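If you ship small orders by truck, sooner or later you'll wake up to a message saying the highway is closed. It might be a blockade, a strike at the toll plaza, or snow on the pass in November. I've been sending dry goods from our little warehouse in Butberg for a good long while now, and I still get that sinking feeling every time! But the work of rerouting is mostly phone calls and patience, and once you've done it in the same order a few times it stops being so scary.

I'll use our own regular run to the port at Wonidby as I go along, so please swap in your own towns and carriers.

## 1. Find out what is really closed

Before you call anyone, look up the road authority's notice and write down the exact stretch. Rumors travel much faster than trucks do, and "the whole 52 is blocked" very often means one interchange, with the rest of Route 52 moving along nicely. Note whether light vehicles are being let through, too, as many blockades stop the heavy trucks and wave vans on by.

## 2. Sort your orders by how long they can wait

Get your open orders in front of you (I print mine, call me old-fashioned) and make two piles. Anything perishable, or promised for a certain day, goes in the first. Everything else can sit on the shelf a few days and be perfectly fine, and most customers are kinder about it than you'd expect if you tell them early. 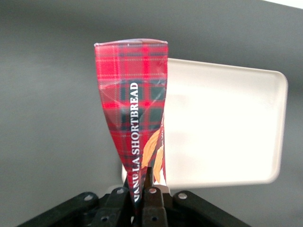

*Tartan packet, held upright beside the tray.*

Be strict with yourself here. The first time we did this I put nearly everything in the urgent pile, and we paid for two extra vans that went out half empty.

## 3. Call the carrier before 10 a.m.

Dispatchers hand out their spare trucks in the morning, and by lunch there's very little left. We use Furukawa Haulage, and I always ask them the same things:

- Where is my freight right now, and is the driver safe and able to rest?
- Is there another road open to a truck of this weight?
- What will the detour cost, per pallet, in writing?
- If the truck turns back, who pays for the return?

Do ask for that price in writing, even when you've known the person on the phone for years. A detour that adds 100 miles also adds fuel and tolls, and everybody remembers the number differently by the time the invoice comes.

## 4. Check the rail and van options

Rail is slower to book, but it doesn't care who is parked on the highway. The Climau freight yard takes single pallets if they arrive by 18:00 the evening before, and a van can usually get there on back roads. Check the size and weight limits first, and leave room under the limit for the wrapping and the pallet itself. 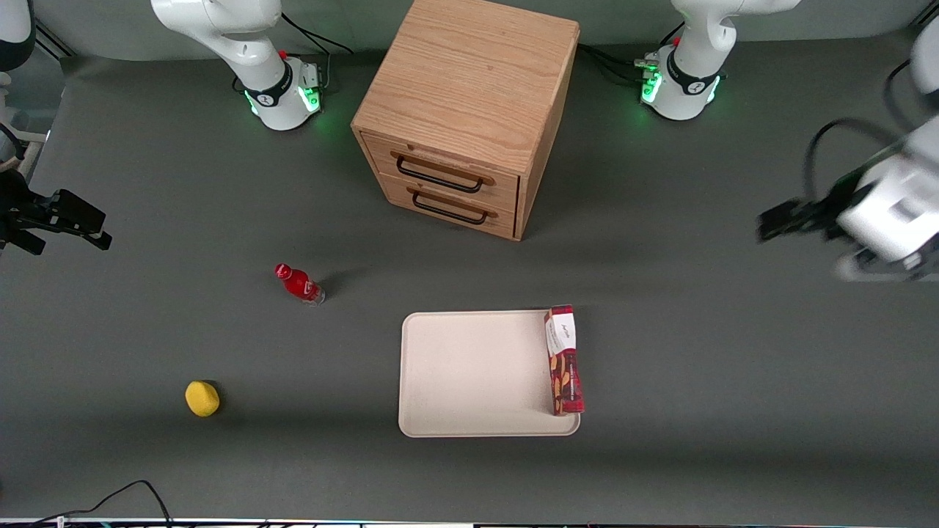 ## 5. Write to your customers

Keep it short and friendly. Say what has happened, which order it touches, and when you'll write again, and then do write again at that time, even if all you can say is that the road is still closed. I'd leave out any opinion on the protest, whatever yours may be. Some of the people reading will have family sitting in those trucks.

## 6. Keep the paperwork together

Save the road notice, the carrier's quote, and the new delivery slips in one folder. Your insurer may ask for all of them, and so may the port if your slot has to be moved. Wonidby gave us a new slot without a fee last time, but they did want to see the closure notice with the hour printed on it.

When the road opens again, wait half a day before sending anything that isn't urgent. The first hours are a terrible crush of trucks, and our Saturday load once spent longer in that line than it had spent waiting out the blockade.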